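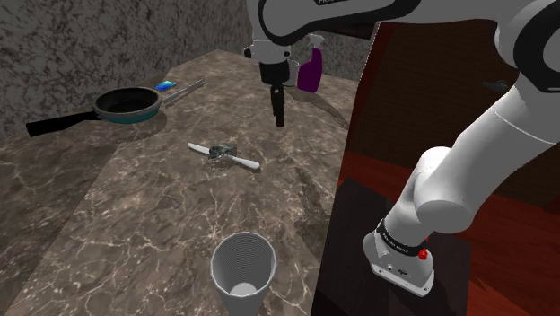 发件人:Olga Retamal
收件人:机械臂小组邮件列表
主题:Re: 厨房台面任务,仿真部分的分工和进度

各位好,

Geert 的邮件我看了,Dace 昨晚也跟我通了电话。先逐条回复,后面是下一步的安排。引用的原文放在最下面,没删,方便刚加入列表的同学对照。

一、关于场景物品

Geert 问台面上的东西是不是太多。我的意见是先不减。平底锅、夹子、海绵、餐刀、喷壶、杯子这些都保留,位置暂时用现在这一版。Keston 杯的规则里写的是“日常厨房环境”,评委组的 Graciela Henríquez 回信说,台面物品少于规则附录的清单会扣分,多了不扣。所以多放几样没有坏处,只是规划时间会变长。

餐刀上那个灰绿色的小块请不要删。上次有人以为是导入时出的错,把它从场景文件里去掉了,我又加了回去。它是用来测试“先清理再抓取”的,碰撞体是单独的,质量在配置文件里可以改。

二、关于抓取顺序

目前的顺序是喷壶、海绵、夹子、餐刀、平底锅。Dace 建议把平底锅提到前面,理由是锅柄长,放到最后容易扫到别的东西。我同意试一下,但请另开一个分支,不要直接改主分支。两种顺序各跑一轮,用同一组随机种子,结果写进同一张表。

平底锅只允许抓锅柄。之前有几次规划器选了锅沿,仿真里能成功,但是到实机上我不放心,夹爪开口的余量不够。

三、关于失败记录

到昨天晚上为止一共跑了 497 次,其中有完整日志的是 71 次失败。失败原因我按类别分了文件夹,在 Farías 服务器的共享目录里。数量最多的一类是机械臂小臂离台面边缘太近,规划器直接报不可达。第二类是夹爪闭合以后物体滑落,集中在海绵和夹子上。

海绵滑落的问题,我怀疑是摩擦系数设得太低,Estela 负责查。查之前不要调夹持力,否则两个变量一起动,后面说不清楚。

命名还是老规矩:任务名_种子_姓名缩写。有十几个文件只写了“test”或者“新的”,我没法归类,谁的请自己认领,月底之前没人认领的我就移到归档里。

四、关于实机时间

Kanberg 实验室给我们的时段是每次 40 分钟,包括开机和回零。请带着已经在仿真里跑通的程序过去,不要在现场改场景文件。进实验室必须有 2 个人同时在场,一个人操作,另一个人守着急停。没有做过安全培训的同学先找 Geert 登记,培训很短,课间就能做完。

借用的备用夹爪指套是 Elex 的,用完放回原来的盒子,盒盖上有签名表。

五、接下来谁做什么

Estela Garrido:查海绵和夹子的摩擦参数,写一页说明发到列表。
Dace Dzene:平底锅提前的分支,跑完以后把对比表发出来。
Geert Visser:安全培训登记;另外把台面边缘附近的不可达区域画出来。
我:整理失败日志,跟 Graciela 确认八月提交材料的格式。

相机视角的问题我还没有结论。现在的视角里小臂会挡住台面右侧一部分,做展示的时候不太好看,但是对任务本身没有影响,所以先排在后面。有人愿意接的话回信说一声。

还有一件小事:渲染请用低采样的设置,高采样留给最后的提交视频。上次队列被占了一整个下午,别的小组来问过。

Olga

> 发件人:Geert Visser
> 主题:厨房台面任务,仿真部分的分工和进度
>
> 大家好,
>
> 我把新的厨房场景拉下来跑了一遍,有几个问题。
>
> 1. 台面上的东西比上一版多了不少,规划一次要等很久。是不是可以先拿掉几样,等基本动作稳定了再加回来?
>
> 2. 右边靠台面边缘的地方,机械臂经常报不可达。我试过把底座往后移,有改善,但是另一头的海绵又够不着了。底座位置是规则定死的,还是我们可以自己选?
>
> 3. 失败日志现在散在各人的目录里,找起来很费时间。能不能统一放到一个地方?
>
> 4. 实机的时段怎么报名?我问了两个同学,说法不一样。
>
> 另外我这周可以帮忙做安全培训,有需要的直接回我。
>
> Geert

补充:Geert 第 2 条里问的底座位置,我刚才漏了。规则允许在标记区域内移动,但是提交以后不能再改。画不可达区域的时候请把底座坐标一起写上,我们看过图再定。实机时段的报名表在共享目录的首页,填姓名和程序版本号就行,以表上的为准。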